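When Amnuay Panyasiri took over the software at Rattanakul, the first thing she did was read the logs. All of them, she says, going back to the August before she joined. She wanted to know why a control program that behaved well on a tabletop kept stalling in bedrooms.

"It was timing," she says. "People look at a failed grasp and blame perception. Half of mine were two clocks that didn't agree."

Her team writes the code that turns hand-held gripper recordings into training data for a policy, which then runs on an arm. The recording side is called Zasulis. It reads the camera stream, estimates where the gripper is in the room and works out how far the fingers are open. The machines are ordinary desktops running Fedora.

Bedding is the current subject, and Panyasiri describes it as a problem for the tracker first. A cream sheet gives it very little to hold on to.

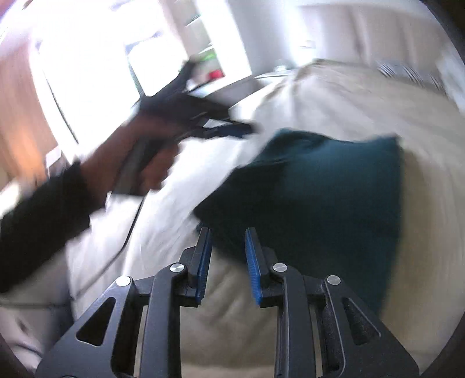
Fingers open over the lower edge of a teal pillow. A second tool is in motion at left.

"The tracker wants corners," she says. "A striped cushion is wonderful. A headboard is okay. A plain sheet is close to nothing, and when you bend down to the mattress the sheet is most of what you see."

The fix was dull. Zasulis now keeps a map of each room from a slow first pass and matches against it when the live view gets too plain. Tracking dropouts went from 70 in one test set to 20 in the next, with 2,000 recordings in each. She is careful with those figures -- the second set had better light.

Two-handed work brought its own trouble. Each tool produces its own track, and both have to land in one coordinate system before the planner can use them. A small offset between them is harmless when the hands work separately. When both hold the same cloth, the arms end up pulling against each other.

"You can hear it in the motors before you see it in the plot," she says.
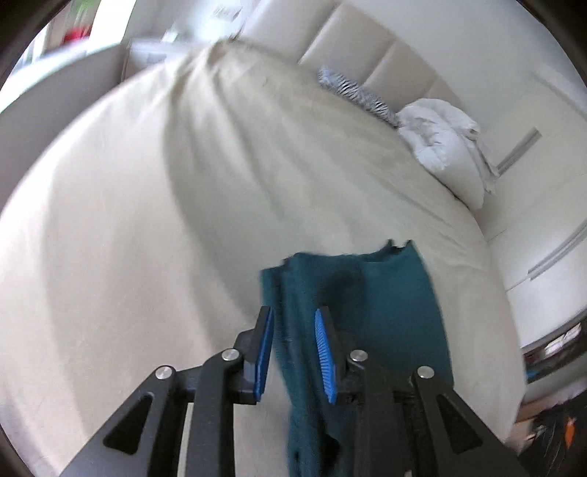
Teal knitted fabric between the gripper's pads, with part of it still flat on the sheet.

Soft things also upset the old rule for deciding when a grasp had started. It waited for the fingers to stop closing, but cloth keeps giving way. The replacement is a small model called Claltetti that looks at finger width and image motion together and labels the start of contact. Panyasiri would like it to be smaller still.

Asked what she would do over, she mentions the file format. The first version stored one timestamp per frame and threw away the time the sensor reported. Older recordings can't be repaired, and they are still on the server.

"I keep meaning to delete them," she says. "Then somebody needs one for a test."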